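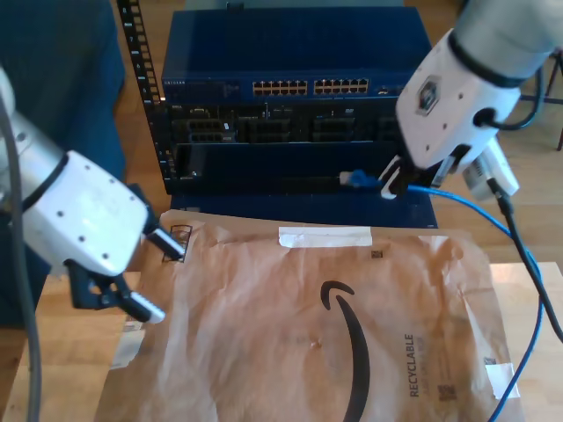
Enveloppe matelassée Amazon, posée à plat sur une table en bois clair.

Le poids volumétrique reste la variable la moins discutée des grilles tarifaires du colis. Le principe est connu : le transporteur multiplie les trois dimensions extérieures, divise le résultat par un coefficient contractuel et retient la plus élevée des deux valeurs, masse réelle ou masse calculée. Le coefficient varie d'un contrat à l'autre. L'arrondi aussi, et c'est sur l'arrondi que porte mon désaccord.

Chez Urkard, l'arrondi s'applique à chaque dimension avant le calcul. Chez Ladari, il s'applique au produit final. Sur un carton cubique, l'écart est faible. Sur une enveloppe souple, dont l'épaisseur mesurée dépend de la façon dont le contenu s'est réparti, il peut entraîner un changement de tranche. J'ai repris 1 991 lignes de facturation du mois de mars : 14 références souples y figurent, et 9 d'entre elles ont été facturées dans deux tranches différentes selon l'agence de dépôt. Le contenu était identique, le format d'emballage aussi.

Une mesure qui n'est pas reproductible ne devrait pas servir d'assiette à un prix. Pour les emballages souples, je défends une épaisseur forfaitaire, fixée par format et inscrite au contrat. Akpalu la pratique déjà sur ses petits formats. L'expéditeur y perd parfois, sur les envois très plats, mais il peut calculer son coût avant la remise.

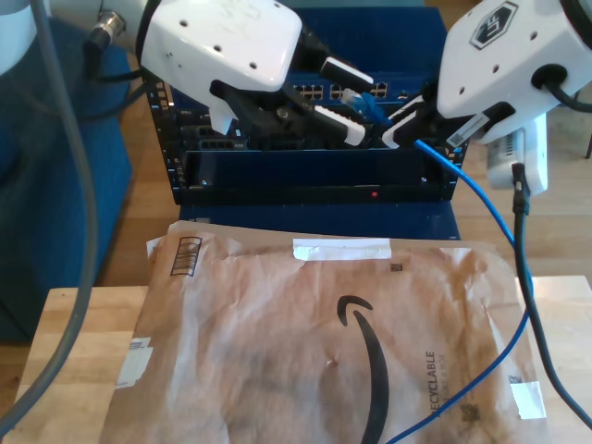
Fiche Ethernet bleue devant la rangée supérieure de ports d'une baie réseau.

On objecte que les tunnels de mesure des centres de tri, raccordés au système de facturation, rendent le forfait inutile. L'argument confond la transmission et la mesure : une valeur instable envoyée sans délai reste instable. Claston conserve le relevé de chaque passage et le communique sur demande, ce qui facilite la contestation sans corriger la méthode. Le délai de réclamation y est de neuf jours, trop court pour un service comptable qui rapproche ses factures en fin de mois.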